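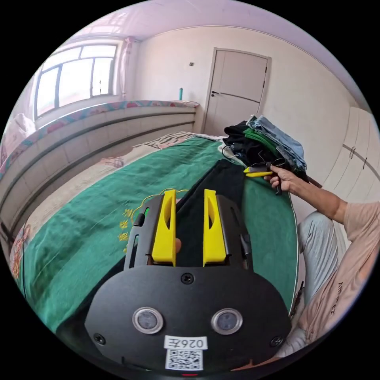
Department of Textiles and Household Studies

Figure 2. Dark cloth on a bed.

4. Color, visible soil, and the timing of bed linen washing

4.1 Background to this part of the study

The previous section dealt with how often households in Sarnau and Wunby wash their bed linen. This section deals with what sets off a wash. Earlier work on home laundry has mostly treated bed linen as a fixed weekly or biweekly load, and has asked people to name an interval. The diaries collected for this study suggest that an interval is a poor description of what many people do. A wash was often started by something else: a visitor, a spill, a sunny morning, a free machine, or a look at the sheets. The last of these depends on what can be seen on the fabric, and what can be seen depends in part on its color.

We use "bed linen" for anything washable that lies on the bed during sleep or during the day. This covers fitted and flat sheets, pillowcases, duvet covers, blankets, throws, and loose cloths spread over part of the bed (Fig. 2). The last group is often left out of laundry surveys. It was kept in here because people in the pilot interviews named it without being asked, and because it turned out to be washed on a different schedule from the rest.

4.2 Households and diaries

A total of 163 households completed the diary. Each kept it for 21 days. The person who did most of the laundry was asked to fill it in, but in shared apartments more than one person sometimes wrote entries, and we did not try to separate their handwriting. Entries were made once a day, in the evening where possible. The diary form had one line for each item put on or taken off a bed, with space for the color, the fabric if known, the reason for the change, and where the item went next.

Colors were recorded in the household's own words and later sorted into light, middle, and dark. Words such as "navy," "charcoal," and "dark brown" were easy to place. "Gray" and "green" were not, and when the entry gave no further detail these were put in the middle group. Patterned items were sorted by their background color. A few entries could not be sorted at all ("the one from my aunt," "stripes") and were dropped from the color comparison but kept in the counts of washing.

Fabric was handled more loosely. Many people did not know what their sheets were made of, and care labels had often been cut off or had faded. We therefore make no claims about fiber content in this section.

The Dunleavy apartments, a block with shared machines in the basement, were added late in the recruitment period. Residents there paid by the load. Their diaries were kept on the same form, and they are included in all the results below unless noted.

4.3 Reasons given for a change

Reasons were written in free text and coded by two readers working apart. Where the readers disagreed, they went over the entry together and agreed on a code. Most disagreements concerned entries that gave two reasons, such as "guests coming and it was time anyway." In these cases both codes were kept.

The most common reason was that the household considered the change due. People wrote "time," "due," "been long enough," or simply a check mark. The second was an event, usually a visitor or a return from travel. The third was the look of the item. Smell came fourth. Weather appeared less often than we had expected, although it was common among households that dried laundry outdoors.

The look of the item was given as a reason far more often for light bed linen than for dark. Light sheets were described as "yellow," "dingy," "gray at the pillow end," or "marked." Dark sheets were described in terms of lint, hair, dust, and pale streaks. Several people wrote that they had not noticed anything on a dark sheet until it was off the bed and held near a window. Smell showed the opposite pattern and was given more often for dark items.

These two differences did not cancel out. Taken together, sheets in the dark group stayed on the bed longer than those in the light group. The gap was largest in households where one person slept alone and smallest where there were young children, whose beds were changed after accidents without regard to color.

4.4 Throws and loose cloths

Items that lay on top of the bed were washed much less often than items that touched the skin at night. In nearly 20 percent of the households, no top item was washed at any time during the diary period. This figure should be read with some care. A period of three weeks is short compared with the interval that many people named for blankets and throws, and a household with no recorded wash may have done one shortly before the diary began.

Top items were often dark. In the follow-up interviews, people explained this in practical terms. A dark throw was said to protect a lighter cover from shoes, pets, food, and bags set down on the bed. One person described it as "the layer that is allowed to get dirty." Another kept two of them, one for the day and one for evenings with the television on. In both cases the item was shaken out of a window or over a balcony more often than it was washed.

Shaking, brushing, and airing were not part of the original diary form. They entered the data because people wrote them in the margins. We coded these notes where they could be read, but the results cannot be used to estimate how common the practices are. A household that aired its bedding every day and did not think to mention it would look the same in our data as one that never did.

The same item could also change roles. A throw was moved from a sofa to a bed when the nights grew cooler, and an old duvet cover was used flat as a dust cover. After such a move the washing schedule usually followed the new place. Sofa throws that had been moved to beds were washed sooner than those left on the sofa, even when the household described them as being in the same condition.

4.5 Sorting and waiting

Color had a second effect, which operated after the item had left the bed. Most households sorted laundry into lights and darks. In homes where most clothing was dark, dark bed linen could be washed soon after it was removed, together with other items. Light bed linen had to wait for a light load or was run alone. In homes with mostly light laundry the waiting time was reversed.

The Dunleavy residents sorted less. Paying by the load made a half-full machine expensive, and many of them washed lights and darks together in cold water. Some used color-catching sheets for this purpose. The Flarkitz brand was the one most often written into the diaries there, probably for the simple reason that the nearest store stocked it. We did not test whether such products had any effect on dye transfer, and the diaries contain complaints about grayed pillowcases both with and without them.

Waiting mattered because not every household owned a second set for each bed. Where there was only one set, removal, washing, drying, and remaking had to fit into the same day. People in this position tended to put off the change until a day at home. Several wrote that a dark set was chosen when they could afford only one, on the grounds that it would "last between washes." Here the color of the linen was the result of a plan about washing as much as a cause of it, and the diaries alone cannot show which came first.

4.6 Follow-up interviews

Nine households were visited in August, after the diaries had been returned. They were picked to include both towns and a range of household sizes. The interviews were held at home and covered where bed linen was stored, how new sets were chosen, and what was done with worn ones.

Color was mentioned early in most of these talks, but rarely in connection with cleaning. People spoke first about matching curtains or walls, about gifts, and about what had been on sale. Washing came up when they were asked about sets they no longer used. White sets had been retired because of stains that would not come out. Dark sets had been retired because they had faded unevenly, often along the fold lines or where sun reached the bed. Faded dark sets were more likely to be kept in the house for another use, such as painting, moving furniture, or lining the trunk of a car.

4.7 Limits

The diaries were kept in spring and early summer, when drying outdoors is possible on many days in both towns. Winter results may differ. The sorting of colors rests on written words and was not checked against the items themselves. Keeping a diary may also have led some people to wash more than usual, and a few said as much in the comment box on the last page. The order of the entries gives some support to this: more changes were recorded in the first week than in either of the two that followed. Removing the first week from the analysis shortened the list of washes but left the difference between light and dark sheets in place.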